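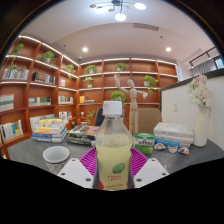

I'd been squeezing a bottle of pale yellow drink for most of the morning before Hemant Malhotra asked if I fancied a go with the other fingers. I did! My thumb was sore, and I'd already decided (wrongly, as I'll explain) that one soft ribbed finger is much like another.

Hemant looks after the hand-held grippers at Jolleo, a small firm in Rullville, and he'd lent me 2 sets to compare. The Vultport pair are stiff and quick. The Goel pair are softer, with slats that give way when you press, and they feel a bit like picking things up in oven gloves. You hold the tool, work the jaws, and the camera on it records what your hand would be doing if it were a robot's.

My scores over the bottle test were daft. I got 82 clean lifts with one set and 81 with the other, so I went home no wiser. Gerardo Gentile, who has clocked up 3000 lifts of his own, told me to stop counting and try flatter things, and he was right – a coaster is a horrible object. You come down at it from above, the tips skate along the table, and you say something you wouldn't want on the recording.
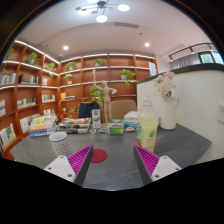 Jaws wide, coaster in between: the flat stuff is where I came unstuck.

The softer fingers won that round for me, mostly as I could lean on them without worrying. For anything tall I'd still take the stiff ones. Hemant wants the lot back by the end of the month, and I've asked him for one more week with the Goels.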